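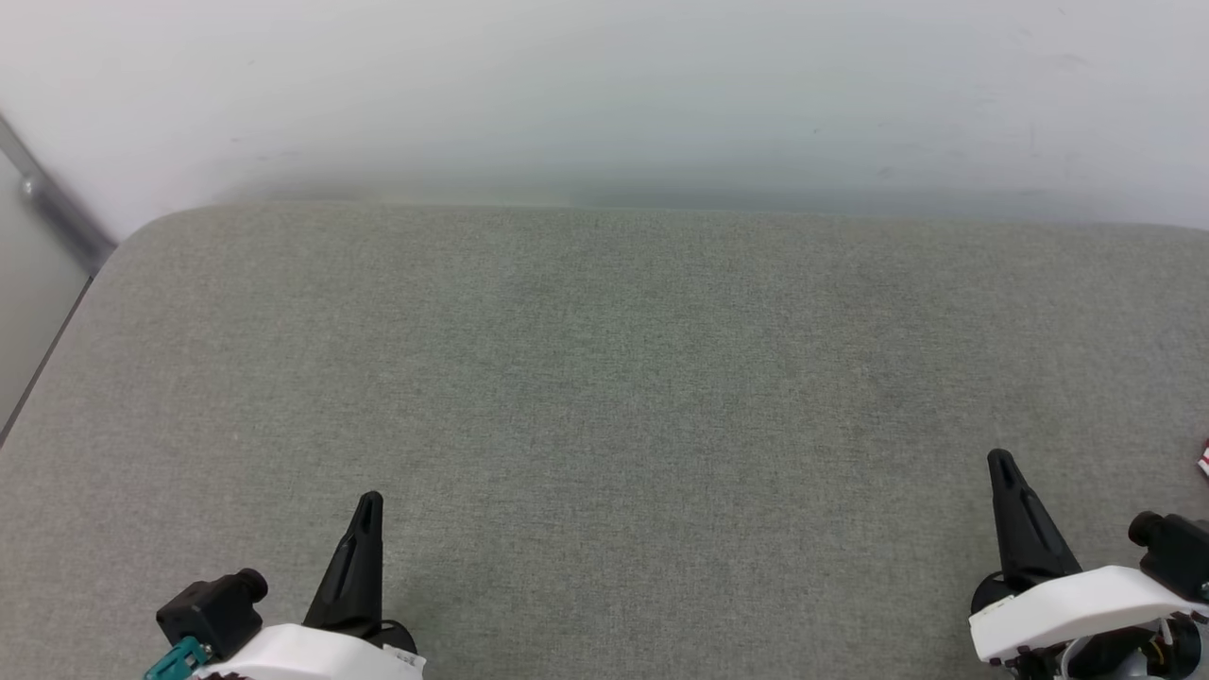

Two grippers over the gray fabric, nothing between them.

I've been folding my own towels for most of my adult life and I've never enjoyed it once. So when people find out I write about home robots, the question I get is always the same one. When can I buy the thing that folds the laundry?

My answer has moved a little since April, when I started keeping a proper log of what I see these machines do. It used to be "not in this decade." Now it's "it can do some of it, slowly, if you set the job up for it." That is a bigger change than it sounds, but I still wouldn't clear a spot in the hallway.

Towels are the easy part. A hand towel laid flat on a table is close to a solved job. The two arms each take a corner, bring them over, let go, smooth it, and do it again the other way. The best run in my log took 25 seconds and the towel looked better than mine do. The trouble starts when the same towel is dropped in a heap. Now the robot has to find a corner, and a corner in a heap of cloth looks like every other bump. I've watched an arm pick up the middle of a towel, hold it in the air, put it down, and pick up the middle again until somebody stopped it.

Shirts are harder, and fitted sheets I won't even discuss. Socks surprised me. I figured they'd be simple because they're small, but matching two dark socks is a problem for me too, and turning one right side out needs a kind of pinch and push that two pointed fingers don't do well.

The surface matters more than I expected. On a slick tabletop a thin cloth slides away as soon as a finger touches it. On fabric it stays put, but then the finger can catch the covering along with the cloth. I've seen both happen. I don't think there's a perfect answer, and my own bed, where I do all my folding, is probably the worst choice of all.

It's a different story on the shop floor. There's a small commercial laundry in Flendthorpe called Kulumwood that folds napkins and bar towels for restaurants, 2000 pieces on a normal shift. Every piece is one of two sizes. The people there told me they'd take a slow robot tomorrow if it could run through the night without anybody next to it, and I believe them. Slow is fine when the work is all the same and the machine doesn't mind the hour. What they can't use is one that stops every 30 pieces and waits for help, and that is still where most of them are.

A house is the opposite. I have maybe one load every few days, no two things in it alike, and a cat who sleeps on the pile. I'd also need the robot to get the clothes out of the dryer, carry them somewhere, and put them away afterward. Folding is the bit that makes a good video. Putting away means drawers, and drawers stick.

For the record, I have 249 attempts in the log now, across all kinds of cloth. I count a success only if I would put the result on my shelf without touching it. Flat towels pass most of the time. Heaped towels pass less than half the time. T-shirts are getting there - the sleeves are usually what goes wrong. Nothing with buttons has passed yet.

Next I want to look at dishes, mainly loading a dishwasher, where at least the plates hold their shape. If you work somewhere that's trying this with real customers, paying or not, send me a note. I'd rather see a bad day than a demo.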